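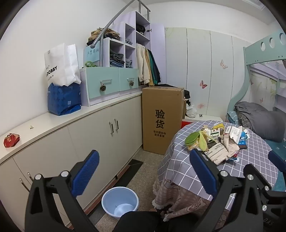 *View from the gripper cam, bedroom run, right where the tracker starts to struggle.*

**pradau_pete** – August 13, 2021
OK so I've been chasing this for days. I'm using Vudby for the visual odometry and Rurnero to clean up the trajectories afterward. In the kitchen everything lines up great. In this bedroom the pose slides sideways as soon as I turn toward the wardrobe wall, and the replay ends up with the fingers inside the cabinet. This run had 1,113 frames and Vudby kept 1,004 of them. Anybody seen this?

**loopclosure**
Those tall white doors would be my first guess! Apart from the butterfly decals there's hardly anything on them to grab. Can you plot where your features land?

**pradau_pete**
Just did. Most of them are on the box with the big black characters and the plaid tablecloth. The doors get almost nothing, a few points on the butterflies and that's it.

**gridsnap**
I'd blame the plaid before the doors. Repeating white lines are awful for matching, your matcher happily jumps one square over and thinks you moved. Had the same mess with a tiled floor in March.

**loopclosure**
Hmm, not sold. A one-square jump should look like a jump, and he's describing a slow slide.

**gridsnap**
Unless Rurnero smooths it! It's on by default. Look at the raw poses first.

**torque_muffin**
Are you masking the gripper? Those blue pads are ribbed and they're in view the whole time, so the tracker gets nice strong corners that never move with the room. I'd fix that before arguing about tablecloths :)

**pradau_pete**
Ugh. I have a mask, but it's the old one from Estrella and it only covers the fingers when they're closed. Redoing it now.

**pradau_pete**
Update – new mask covers both arms, linkages too, and smoothing is off. The slide is way smaller, but I can see 2 clear jumps in the raw poses, both with the table up close. So gridsnap gets partial credit?

**gridsnap**
I'll take it. Bump the ratio test and rerun.

**loopclosure**
I still say the doors. Post the plot from frame 7 onward when you get a chance.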